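Paewai Sourdough Starter: Frequently Asked Questions

We collect on this page the questions which arrive most often to our shop. If yours is missing, please write to us through the order form and we will answer when the baking is finished.

What is inside the packet?
Dried flakes of our starter, 30 grams, and a card with instructions. The flakes contain only rye flour, wheat flour, water and the cultures which live in them. There is no commercial yeast.

How do I wake it up?
Mix the flakes with the same weight of lukewarm water and leave them for one hour, until they are soft. Then add a spoon of flour and stir well. Feed it once a day with equal weights of flour and water. On the third or fourth day you should see many bubbles and the smell should be pleasantly sour, a little like yogourt.

My starter is quiet on the second day. Is it dead?
Most probably it is only cold. In a Canadian kitchen in December the counter can be much colder than we think. Put the jar in the oven with only the light turned on, and give it one more day before you decide.
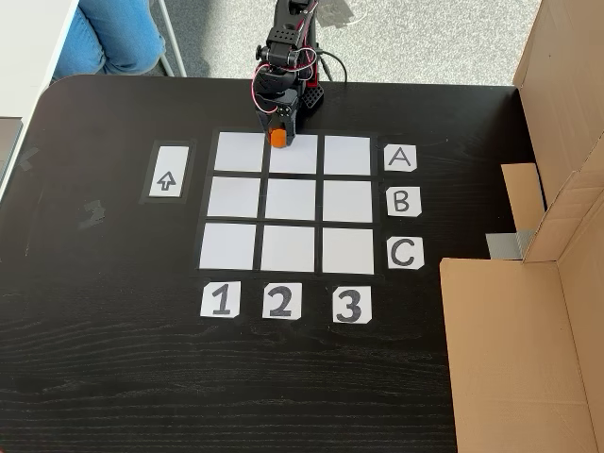

Which flour should I use for feeding?
Unbleached all-purpose flour is good enough. Whole rye makes it faster and also more sour. Please change from one flour to another slowly, during several feedings.

There is grey liquid on top. Must I throw everything away?
No. This is a sign that the starter is hungry. You can stir it in for a stronger flavour, or pour it off. Only if you notice pink or orange colour, or fuzzy mould, the whole jar must go in the garbage.

What is the difference between Hokel and Skurkel?
Hokel is the mild one and we recommend it for white loaves, pancakes and cinnamon buns. Skurkel is kept on rye and has a sharper taste. Both cost the same.

Do you have a basic recipe?
Yes, it is printed on the card. For one large loaf you need 573 grams of flour, 338 grams of water, a cup of active starter and two teaspoons of salt. The dough is rather firm, so it is easy to shape for beginners.
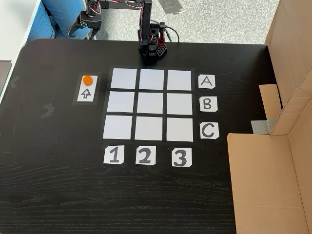
Can I bake without a Dutch oven?
You can. Use a heavy tray and put a pan of hot water on the lower rack for the first part of the baking. The crust will be a little thinner.

How long do the dried flakes keep?
One year in a closed packet, in a dark cupboard. After opening, please use all of it at once.

Where can I buy it in person?
At our counter in the Grakine market hall, every Sunday until noon. Bring a clean jar and we can also fill it with fresh starter.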